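From: Titilayo Effiong
To: wilthorpe-writers list
Date: February 28, 2019
Subject: Re: [wilthorpe-writers] Young writers' story prize — word limit and entry form

Hello all,

Answers to Mr Ugwu's questions are under each one. I have cut the parts of his message that were dealt with last week.

> Is the limit 500 words or 500 words plus the title? Two of my
> Year 5s are right on the line and one has a title that takes up
> most of a sentence.

The title is not counted. Neither is the name of the writer or the school. If a story comes in at 502 I am not going to send it back, but please don't tell the children that. Anything well over will be returned to the teacher once for trimming, and it can be sent in again up to the closing date at the end of May.

> The form asks for a "category". We did not have categories last
> time. What are they?

There are two, split by age: under nine and nine to twelve. It is the age on the day the story is sent in. Last year the younger ones were read alongside the older ones and hardly any of them reached the shortlist, so Rorus Books have agreed to give a prize in each. The prize is a book token and a bound copy of the winning stories, same as before.

> Can they write by hand?

Yes, and plenty do. Please write on one side only and leave a margin, as the pages have to go through the copier at the library. Pencil comes out very faint. If the only copy is in pencil, go over it in pen or type it up, leaving the spelling as the child had it. The readers have been told to ignore spelling altogether in the under nines.

> Are you still having one theme for everyone?

Yes. The theme this year is "The Long Way Home". It can be taken any way they like. Last year's was "Under the Floor" and we had 17 stories about mice, several of them very good, so don't steer anyone away from the obvious idea if they are keen on it. Poems are not eligible, though I know Grirkik school has a strong group of poets this year. I would like to run something for them in the autumn if anyone on the list is willing to help with the reading.

> How do we send them in? The old address bounces.

The old address has been closed. Send typed stories as an attachment to me at this address, one email for each school if possible, with the child's first name and age in the file name. Paper entries go to the desk at Wilthorpe library in an envelope marked "Story prize". They will give you a slip. Keep the slip — we lost one envelope in the post last year and had no way to trace it.
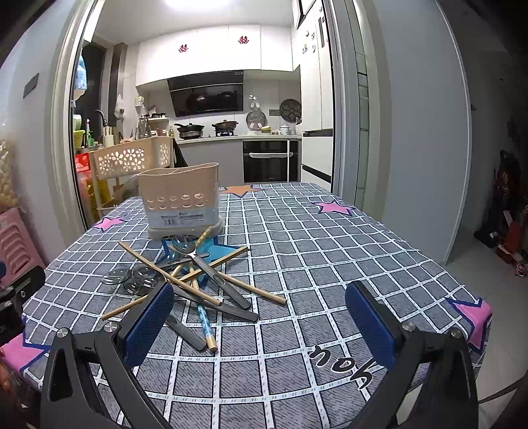
Blue-grey checked cloth with the stars on it

One more thing that was not in Mr Ugwu's message. Each entry needs a parent's signature if the story is to be printed. A story can be entered without it, but it can't go in the booklet, and chasing signatures after the judging held us up badly. The form has a box for it on the second page. If you printed your forms before this month you may have the version with only one page, so please download it again.

I still need one more reader for the nine to twelve group. It means reading a batch at home and coming to one evening meeting at the library in Wilthorpe. Reply to me and not to the whole list, please.

Regards,
Titilayo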